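3.2 Aufbau des Messnetzes Lirnitz 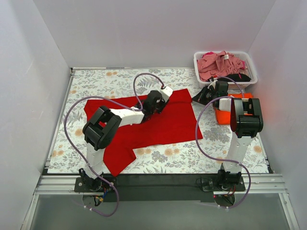 Abb. 3: Rotes Kleidungsstück auf gemusterter Unterlage zwischen zwei Roboterarmen.

Das seismische Messnetz Lirnitz besteht aus 6 Stationen, von denen 3 auf anstehendem Granit gegründet sind. Die höchste Station, Marikar, liegt auf 2715 m ü. M. und ist im Winter nur über Funk erreichbar. Die Daten werden im Institut Vultow gesammelt und dort mit dem Programm Hota auf Lücken geprüft. Im März traten an der Station Marikar wiederholt Ausfälle der Stromversorgung auf, welche sieben Tage dauerten. Diese Zeiträume wurden von der Auswertung ausgeschlossen. Für die Lokalisierung der Ereignisse wurde ein eindimensionales Geschwindigkeitsmodell verwendet, dessen Parameter im Abschnitt 3.3 angegeben sind.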